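About the Brirnden Center for Law and New Technology

Law students tend to arrive with a stack of questions about technology that their casebooks never quite reach. Who is responsible when software makes a bad decision? What can a landlord do with footage from a smart doorbell? Can a contract be formed between two programs while both owners are asleep? The Brirnden Center is where those questions get a room, a reading list and plenty of people eager to argue about them.

We are a teaching and research center inside Brirnden School of Law. We opened in 2000 as a single evening seminar, and the seminar is still on the schedule (still at 6 p.m., still overenrolled!). Since then we've added a clinic, a fellowship program, a working paper series and a spring workshop that brings in scholars from law, computer science, philosophy and public policy.

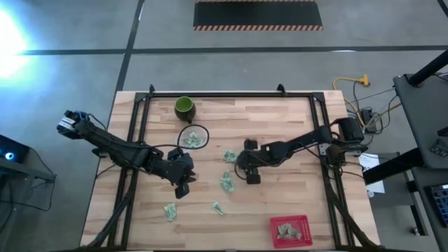 Our home field is liability and evidence. Privacy and copyright have wonderful centers of their own at other schools, and we read their work with real pleasure, but what keeps us up at night is proof. When an automated system is part of the story, what does a court need to see? Which records should be kept, who should keep them, and how does a person without an expert on the payroll get hold of them? We love these problems because they are old and new at once. You can start the morning with a nineteenth-century railroad case and end it with a software change log, and the two will have a surprising amount to say to each other.

The Fellowship

Each year we welcome nine fellows, most of them for two years. Some are headed for law teaching, some come from practice and want time to write, and a few are engineers or social scientists who have caught the legal bug. Fellows teach one course, present at our lunch workshop and have the rest of their time for their own scholarship. There is no house position here. Two of our fellows recently published papers that flatly disagree on strict liability for automated systems, and the lunch where they presented together ran so long that we had to move it to another room.

Our director, Ifigeneia Sfakianakis, reads every draft that comes through the program. Her comments are famous for their length — one fellow got back more pages than he'd handed in — and for how much better they make the final piece.

The Clinic

The Bindska Clinic takes on real matters for real clients under the supervision of our clinical faculty. Students have drafted comments on proposed state rules, helped small nonprofits understand the software agreements they're asked to sign, and written friend-of-the-court briefs on access to source code. Hiếu Ung, who leads the clinic, came to us from a public defender's office and brought along a deep interest in how machine-made evidence is tested at trial. His short guide to discovery requests is free to anyone who writes in for a copy, and we're delighted by how far it has traveled.

Clinic students work in teams of three or four. First-time clinic students don't need a technical background. They do need to like reading closely, because there is a lot of it.

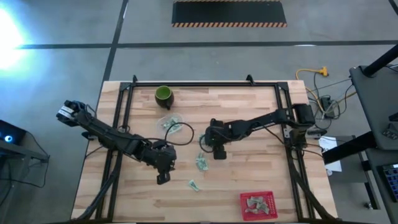
Papers and Events

The Brumemska Papers are our working paper series, now at 31 titles. We publish early drafts on purpose, and authors really do want to hear from you, so please write to them. The Sveinbjörnsson Lecture takes place every October and is open to the public, with coffee beforehand and a long question period after. Past lectures have covered expert testimony, product recalls and the law of warnings, that last one a much livelier subject than it sounds.

We also run a summer reading group for practicing lawyers and judges. It has 17 seats and a waiting list, and the best discussions usually happen on the walk to dinner.

Getting Involved

If you are a prospective student, come sit in on a lunch workshop. Visitors are welcome all through the semester, and sandwiches are provided. If you're thinking about a fellowship, send a résumé, a writing sample and a research plan of no more than five pages. If your organization might need the clinic's help, a short email describing the problem is plenty to start with. Hiếu reads those himself and will write back either way.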